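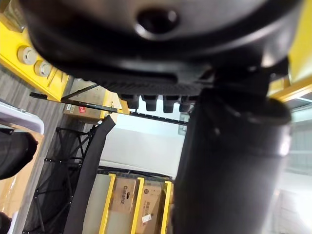
Shelf day, November 22, 2019

Came in early with the good intention of finishing the Skov drawings and instead spent the whole day on the shelf by the yellow frame. I'm not sorry. I have been walking past that corner since the summer and promising myself I would get to it, and this morning I went over for a roll of tape, couldn't find the tape, and that was that.

For anyone reading this who has gone looking for something over there and can't find it, the short version is that most of it has moved. The long version follows, and I apologize in advance, Rafsan, I know you like these entries to fit on one page.

The tan box with the red label stays on its shelf, behind the yellow. I thought hard about moving it to the back room and I did carry it as far as the door at one point, but it's the box everyone goes to first, and if I put it anywhere else I'd be answering questions about it until January. It is now the box for small fasteners and nothing else. What came out of it today: two half rolls of masking tape (so there's the tape), a tin of wax, somebody's reading glasses, the spare latch for the Venico cabinet that we ordered a second time last spring, and a paper bag of washers with the price torn off. The glasses are on the windowsill. The wax has gone to the finishing cupboard, where I found another tin of the same wax.

Please leave the red label on. I know the markings mean nothing to us now. It came with the box and it's the only way I can tell that one from all its tan cousins when I'm standing on the other side of the room with my hands full.

Counting

Yasmine came by after coffee and asked if I was going to count the fasteners while I had them all out, and I said no, and then of course we counted them. We used the little scale and did it by weight for the small screws, then by hand for the inserts, which are too mixed to weigh. The totals, for the stock book:

Short wood screws: 2,556
Long wood screws: 1,339
Threaded inserts, both kinds together: 140
Latches for the Venico cabinet, good ones: 24

The short screws surprised me. The stock book had us nearly out, and I had an order half written. I've torn it up. The inserts are the ones to watch. We'll go through those quickly once the Cutedow benches start, and I would like to have another box in the building before then. Yasmine thinks we can get by with what we have if we stop using two where one will do, and she may be right, but I'd sleep better with the extra box.

Scale note: it reads a hair heavy when the tray isn't seated all the way down. Push it until it clicks. We did the long screws twice on account of this.

The yellow frame

Wiped it down, both sides, with warm water and a drop of dish soap. The yellow comes up beautifully, I had forgotten how cheerful it is! I went carefully around the two gray rounds on the left section and kept the cloth wrung out there. Don't spray anything straight at them. Spray the cloth, then wipe, and go back over with a dry one.

The blue cleaner from Nuvilov is no good for this, by the way. It leaves a film that you only notice when the afternoon sun gets round to that side, and then you notice nothing else. I tried a patch low down on the back, regretted it, and had to go over it three times with plain water. The rest of the bottle is under the sink for the windows.

The long black bar got a wipe too. It had that sticky feeling things get when they live near the finishing cupboard, and it took a bit of mineral spirits on a rag. Please don't hang coats on it. Or bags, or the extension cord, which I have now coiled and put on its own hook by the door, where I hope it will be very happy.

Bins and floor

The white plastic goes on the floor side and is for offcuts going out. I've written OFFCUTS on a strip of tape and will stick it on Monday when I've found a pen that doesn't rub off. No sawdust in there please, it gets down into the corners and then somebody (me) is in there with a paintbrush.

Swept along the stripes of the floor instead of across them, which was Yasmine's idea and a very good one. I've been sweeping across for years and leaving a line of dust in every stripe like a fool. With the soft broom it all comes along in one go. I did that end of the room twice just for the pleasure of it.

Still to do

Find out whether the wax tins are really the same wax. The older one smells different to me, Rafsan says it doesn't, but Rafsan has had a cold all week.

Send back the extra Venico latch if they'll still take it. The receipt should be in the green folder.

New liner for the shelf under the tan box. I cut one from brown paper and it's fine for now, but it slides when you pull the box out. Something with a bit of grip would be better - the rubbery stuff we used in the drawers, if there's any left on the roll.

Skov drawings. Yes, I know. First thing Monday, before I look at any shelves. I rang them at four to say so and they were very nice about it, and asked whether we had any short wood screws to spare. I said we might.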